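How do you buy a robot helper? A money guide for kids

So your class wants a robot. Great! But robots cost money, and so does the stuff that goes with them. Grown-ups at the Grurngate workshop in Zastthorpe have to plan it all first. You can too.

First question - what job is it for? Small jobs on a table, maybe. Picking up a bag. Then you need grippers. A gripper is like a hand with two fingers. Some go on a robot arm, some a person holds. 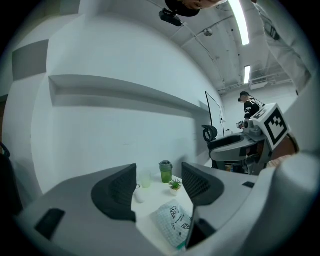
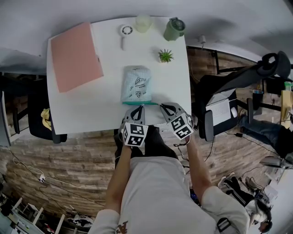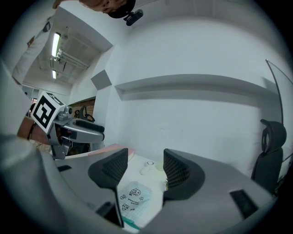
Hand-held grippers at a white table. Look for the cubes with black and white patterns!

Now the shopping list. Real planners write down evrything, even the boring bits.

Grippers. You might want 2, one for each hand.
A table. Chairs too.
A laptop.
Cables and power strips (people always forget these).
Things to practice on. Cups, a bag, a little plant. Cheap!

Next, the budget. That's a big word for a plan for your money. Say the class has 3809 dollars. The Keskin gripper set costs 1000 dollars each, and you want 2. How much is left? Grab a pencil. 3809 take away 2000 is 1809. Still have to buy the laptop out of that, so careful.

Also save some for later. Parts wear out. Pads on the fingers, for one. A Tenura repair plan lasts 6 months and then you pay again - so put that in your budget to.

Buy or borrow? Ask before you spend. A library or a bigger school might lend you one for a week.

Your turn: pick a job, make a list, put a price next to each thing. Add it up. Too much? Cross something out and add again.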